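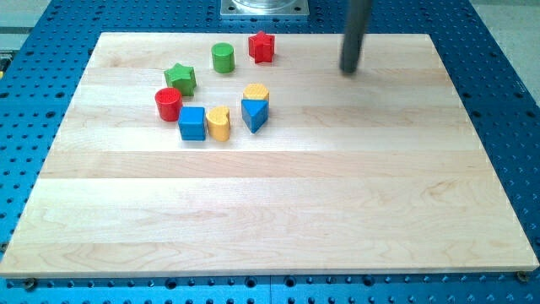 积木、木板、蓝色孔板台面，机械臂末端停在板子上方一点点。

先说结论：Z轴零点偏了，板子压出一道印，力传感器报废一个，人没事。写得很赶，明天还要交事故说明，这里先记个流水账，想到哪写到哪。

背景不多讲了。推积木的任务，Zedville那套控制程序，跑了小半年，一直挺稳。末端就是一根圆头的杆子，没有夹爪，只推不抓。目标也简单，星星推到圆柱旁边，蓝方块推离黄的，诸如此类。杆子离板面要留一条缝，太高推不到积木，太低就蹭板子。我们设的间隙不大，平时够用。

问题就出在“平时够用”这四个字上。

5月那次，2025年5月13日，下午跑第二批。程序里排了200条，前面80条都正常，我就去隔壁调另一台的网络。门开着，能听见声音。然后听见很闷的一声，不响，像有人把书放桌上。我还想了一下是不是谁掉了东西。过了几秒才反应过来，跑回去按急停。

杆子顶在板上，没退，也没报错。界面上是绿的。绿的！状态写着“运行中”，轨迹还在一个点一个点往下发，关节电流已经顶在限幅上了。积木倒了两个，别的没动。

按了急停以后我干了件蠢事：直接松抱闸想把臂抬起来。臂是绷着劲的，一松弹了一下，从我手背边上过去。没碰到，但是后背一层汗。这个要单独写出来，给自己看，也给后来的人看：臂顶住东西的时候，不要站在它会弹的那一侧松抱闸。先看它往哪边绷，人站另一边，手托住，再松。规程里有这条，是我自己写的，自己没照做。

然后开始查。

第一反应是力传感器。读数拔下来一看，从第80条结束以后就一直是498，一动不动。原始值，不是牛顿，反正不该是常数。没接触的时候它也会有点跳，小数在那儿抖，突然变成一条直线，基本就是死了。换了备件，跳回来了。所以力保护这一层等于没有，阈值是2,201，它永远报498，永远不会触发。

但是力传感器死了只能解释为什么没停，解释不了为什么会往下扎。

第二天查标定。那天中午换过末端的杆子，旧的圆头磨得不太圆了，换了根新的，Oei那边做的。图纸上长度一样。拿卡尺一量，新的长一截。再翻邮件，人家加工的时候提过一句，说圆头部分的余量留大了，让我们装之前自己量一下。邮件我回了“收到”。收到个鬼。

长出来的那一截还没有吃光间隙，所以前面80条都没事，只是离板面比以前近。后面那条轨迹要去板子的远端，那边本来就高一点，板子是木条拼的，平整度你懂的，夏天冬天还不一样。两头一凑，就扎上去了。位置控制，到不了目标就加力，加到限幅为止，很老实的一台机器。

所以是三件事叠一块：
杆子换了没重新标零。
板面不平，标零的时候只在中间点了一下。
力传感器死了没人知道，软件也不知道。

单独哪一件都不至于出事。第三件我最不舒服。传感器断线是有检测的，掉线会报错，这个测过。可是它没掉线，通讯好好的，每一帧都有数，校验也过，就是数不变。我们的检测只看“有没有数”，没看“数活不活”。

改了什么，列一下，方便以后翻：

传感器加了冻结检测，连续若干帧完全相同就当故障处理，停机。一开始设得太严，静止的时候误报，放宽了一点，现在还行。

关节电流到限幅持续一小段时间就停，不管力传感器说什么。这一层独立，不走同一个进程。早该有的。

换末端必须重新标零，而且要点五个位置，四角加中间，取最高的那个算间隙。程序启动的时候会问末端编号，编号跟上次不一样就不让跑。有人嫌烦，烦就烦吧。

界面那个绿灯改了。以前绿的意思是“程序没崩”，大家看成“一切正常”，这两个意思差得远了。现在绿灯要力、电流、位置误差三样都在范围里才亮，少一样就黄。

自动跑批的时候旁边必须有人。隔壁不算旁边。开着门也不算。

还有个没解决的。Stesholm那台跟我们是同一批传感器，我写信过去问有没有见过读数卡死的，回信说翻了日志，有过一次，重启就好了，当时没在意。所以可能是批次问题，也可能是线缆，走线的地方弯得有点急，臂转到远端的时候那段线会被扯着。坏的那个寄回Fostudon检测了，还没消息。等有结果我再更新这篇。

板子没换。印子在那儿，不深，积木推过去会微微卡一下，数据上看得出来，那一小块区域的成功率偏低。有人说翻个面用，我试了，背面更不平，又翻回来了。打算等9月换整块的，到时候顺便把固定方式也改一下。

另外问一句，有没有人做过这种圆头末端加一小段弹性的？弹簧或者硅胶都行，顶到了能缩一点，给软件争取点时间。我担心推的时候会晃，位置不准。做过的留言说下用的什么硬度，谢了。

先写到这，事故说明还一个字没动。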